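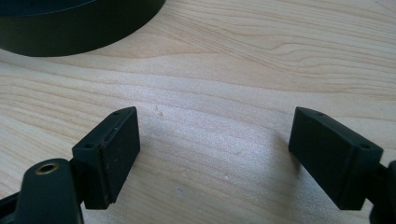 Re: Keeping bow ties and small things in order

October 21, 2018, by Yogesh Goel

Dear Isla,

You wrote:
> Where do you put the bow ties? Mine are always
> in the drawer, under the socks.
> Isla Gillies

I keep a stand with a tray on the table. 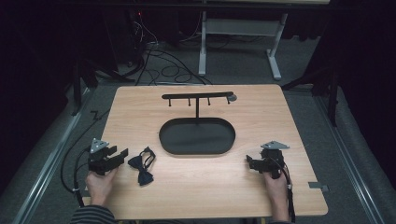 Issue 95

The bar has four pegs, so a tie can hang by its neck loop. Cufflinks go in the tray - the rim stops them rolling.
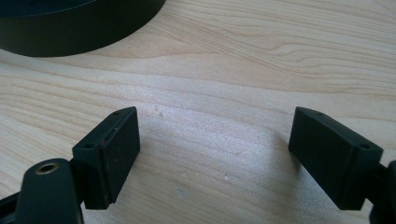

Please leave some table free also, for laying a tie flat before you hang it.
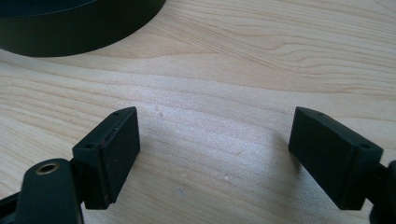 What I would still like to know

Does Annag hang the long ties in the same way?

Kind regards,
Yogesh

Filed under: Wardrobe, Small storage
Contact the list owner | Back to top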